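Setting up the Curkico brow tint

1. Wash your brows with Paiva cleanser and pat them dry.
2. Squeeze out 4 drops of developer and stir in the colour until smooth.
3. Brush it on, starting at the tail. 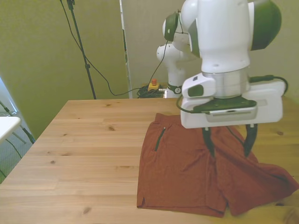
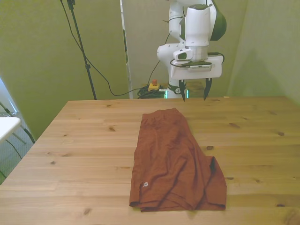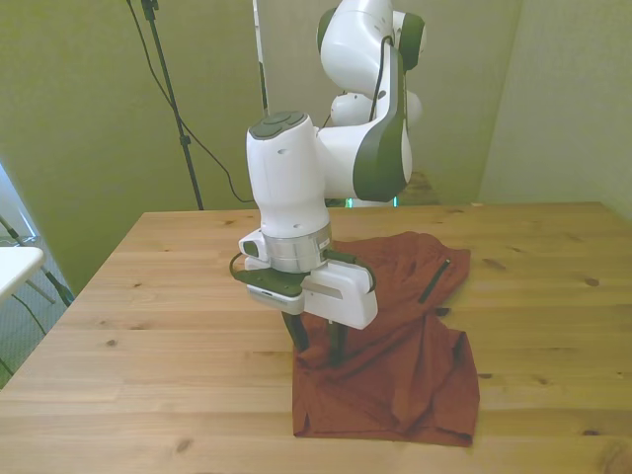 Olga Pacheco wrote in to ask whether grey brows need longer, as hers looked patchy after one coat. Leave the tint on for roughly 40 seconds more.

**Caution:** Keep the tint out of your eyes. Do a patch test behind the ear the day before.

**Note:** Store the tube upright with the cap on.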